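Can a machine tidy a table yet?
Started by Dace Org, Thursday

Dace Org
Simple question. My mum is 80 and her hands are bad. She can still cook and wash up, more or less, but clearing the table gets her down: pens, post, her phone, her glasses, all the bits that pile up. My brother keeps sending her clips of robots folding towels and says there will be one in the shops by April. I work in a warehouse and the only automation we have is a wrapping machine that jams. Is there anything that can do this sort of chore in an ordinary house now?

trivberg
No. There are robot vacuums and mowers, and they're fine. Anything with an arm is still a research job or it's bolted down in a factory behind a guard. Get her a tray and a basket.

K_Lukoševičius
I'd go further than trivberg on one point and not as far on another. Picking a thing up off a table is mostly solved if you know what the thing is and roughly where it is. What isn't solved is the next bit, deciding where it goes. Your mum knows the pen lives in the pot and the phone doesn't. Somebody has to tell the machine that, and then tell it again when there's a cup there instead.

I run practice tasks in simulation in the evenings, so I can show you the sort of table we're talking about. It's a Franka arm on a block beside a wooden table, with a few loose things to deal with.

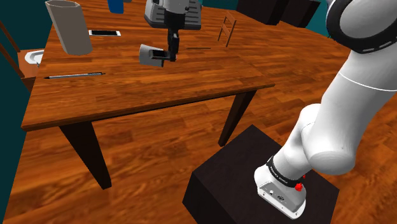
Tabletop in the simulator, gripper over the middle. Pen near the front, phone further back.

The phone and the pen are the awkward ones for me. Both are low and flat to the table, so the fingers have to come down close to the wood without pushing into it. The tall grey container is easier to get hold of but it can be knocked over. My last batch was 512 runs of putting the pen away and I'm happy with the result, but every one of those was with that pen on that table.

undlow_dave
So it's a computer game. I don't mean that rudely, but the OP asked about a real kitchen. A simulated table doesn't have crumbs on it, or a wet patch, or a cat.

K_Lukoševičius
It's a simulation, yes, I said so. You can put mess in one if you want to spend the time. People practise there first as it costs nothing when the arm hits the table. I agree it doesn't prove anything about her kitchen.

Fokus
I look after machines in a joinery shop, 10 of us on the floor. We had an arm on trial for 3 weeks, loading drawer sides into a jig. It was good at it. Same part, same stack, same height, all day. Then someone moved the stack over by a hand's width and it stood there with its light on until I came back from lunch. We didn't keep it.

I don't think they're useless, but most of the work was us tidying up for the robot.

trivberg
Which is what I said. Tray and a basket.

Anna_at_the_mill
Not quite what you said. You said it was all factories and research. There are arms that fix to a wheelchair or a table, and some people use them every day for drinking and eating. The person steers it with a joystick, so it isn't doing the chore by itself, but it is in a house and it does help. Dace, an occupational therapist would be the one to ask. Ours came out to see my dad and was more use than any website.

undlow_dave
Fair point about the wheelchair ones. I was thinking of something that does it on its own.

Dace Org
Thanks all. I hadn't thought of an occupational therapist. I don't think she'd get on with a joystick, but I'll ask. How big is one of those arms in real life? It looks as if it would take up half her kitchen.

K_Lukoševičius
The arm itself would stand on a worktop, but then you've lost the worktop. You also need to keep clear of it while it's moving. I wouldn't put one next to anybody's mum at the moment, and I like them.

Fokus
Same here. And someone has to be around when it stops – at ours that was me, every time.

Dace Org
Right, I'll tell my brother. She has a tray already, so I'll look for a basket with a handle she can get her whole arm through.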